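Home | News | Projects | Visits | Contact

Last updated: September

A morning with the bed-making robot at Betham

The open day at Betham started at 9 a.m., and by half past the line for the bedroom demonstration ran out the door and down the stairs. Betham makes software for household robots. The project on show was Neris, which is meant to change and straighten bedding in small hotels and care homes.

The engineer who runs the Neris tests agreed to talk between demonstrations. She asked that the article stick to the work and leave her name out.

"Everybody wants to see it fold a shirt," she said. "A shirt is small. You can hold the whole thing up and look at it. A cover on a bed is bigger than the robot's reach, so you only ever deal with a piece of it."

The team has recorded 1,994 attempts at straightening a cover since the project began. Of the last batch, 81 percent ended with a bed that a housekeeper would accept. A year ago the number was 70. She said the gain came mostly from teaching the system to leave things alone.

"It used to chase every wrinkle. It would pull one flat and make two more next to it, and then go after those. Now it looks for the bunched places first, usually close to an edge, and works out from there. The long shallow folds it mostly ignores until the end."

Plain covers are the hardest. With stripes or a print, the software can tell which way the fabric has moved. On a single pale color it has only the shading to go by, and soft light makes the shading weak. Visitors asked why the team didn't just buy patterned bedding.

"Because hotels don't," she said. "We asked Odoi, who supply the linen for our tests, what they sell most of. It's white and gray."

The other problem is walls. A person making a bed that stands against a panel will lean over and push the cover down with a flat hand. Neris has to do that side from the front, and for now it takes three tries on a bad day. The team is looking at a longer wrist made by Grokard but has not ordered one yet.

Most of the people in line were from the trade, and their questions were practical. How long does it take? Almost four minutes for a single bed, compared with under one for an experienced housekeeper. Can it do pillows? Not at present. One hotel manager wanted to know whether it would tuck corners. The engineer told him that fitted covers were all they had tried, and that tucking was a separate job they would get to later.

She was careful about dates. "I've been asked all morning when they can buy it. I don't have an answer. We want to run it in a real building over the winter first – a small one, with staff who will tell us when it's in the way."

The last demonstration ended shortly before noon.
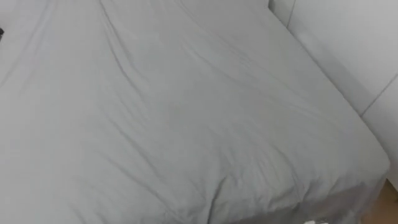

Will there be another open day?
Betham plans to hold one in the spring, with places booked in advance through the Visits page.

Contact us | Copyright Betham | Back to top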